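Robotics Club Learns to Put Things Away

Anyone who walked past the end room in June and heard a crackling noise can relax. It was the Robotics Club, and it was chips.

After a year of building machines that drove into walls at increasing speeds, the club voted to try something gentler. The new project is called Plellow (the name won by one vote over Gustska, and feelings remain tender). Its goal is to teach a two-armed robot to tidy a table: pick up a thing, put the thing in a tray, leave the rest of the table alone. Most of us have been asked to do this since age four, with mixed results.

Before the robot gets a turn, the students have to show it how. They sit at the table with a gripper in each hand and do the job themselves, over and over, while the system records the movements. Each recorded attempt is called a demo. By the end of the first month the club had 51 demos worth keeping and a much larger number that Nayeli Zamudio, who runs the project log, has filed under a heading we can't print in a school newsletter.

The rules are strict. No fingers on the object. No talking to the object. Start with both grippers down, finish with both grippers down, and if you drop something you carry on as though you meant it, for the robot will drop things too and needs to know what comes next.

They began with wooden blocks, and blocks were easy. Everyone got cocky. Then Tudur Pugh suggested snack bags, on the theory that a robot that tidies a real table is going to meet one sooner or later. A snack bag is mostly air and bad intentions. Squeeze it on one side and it swings. Squeeze it harder and it pops, and then you have a different kind of tidying project.
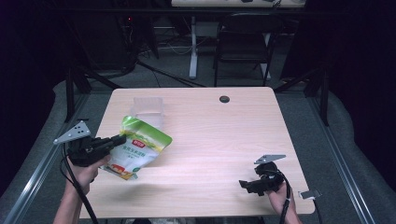
Bag in the left gripper, clear tray behind it, right gripper waiting its turn.

The clear tray has its own fan club. It is close to invisible on our table, and students have pointed out more than once that they'd like to see it before being asked to put something in it. Florante Magbanua, our faculty adviser, says that if people have trouble with it then the robot ought to practice with it, and he has declined to paint it orange. A petition went around. It got five signatures, one of them his, by accident.

There is an art to the bags, and the club is slowly finding it. Pinching an edge works better than grabbing the middle. Going slow helps, up to a point, and then your arm gets tired and the wobble comes back. Left-handers have been unusually smug this term. Ngaio Tamihana holds the club record at 17 clean demos in a row, a streak that ended when somebody opened the door and she looked up to see who it was. It was me. I've apologized.

Kenneth Mangubat is in charge of turning all this into something the robot can learn from, a job he describes as watching his friends' hands at half speed until dinner. His first trained version, tested on the blocks, went well enough. It reached out, picked one up, and hovered over the tray for nearly 20 seconds before letting go. Kenneth traced this to a batch of demos in which a certain student had paused to finish a story. The batch has been removed. The student has been asked to keep his stories shorter, or at least to tell them between takes.

The bag version is in training now. The plan is to show it at the Manalo Cup in the fall, in the open category, where last year's entry from our club came in behind a machine that sorted socks. We would like to do better than socks.

New members are welcome in any grade, and you don't need to know how to program. You do need steady hands and some patience with packaging. Practice starts at 3:30 p.m. in the end room; see Mr. Magbanua for a permission form. Donations of unopened snack bags are gladly accepted, the odder the shape the better. Please don't send the family size again. We couldn't lift it, and then we ate it.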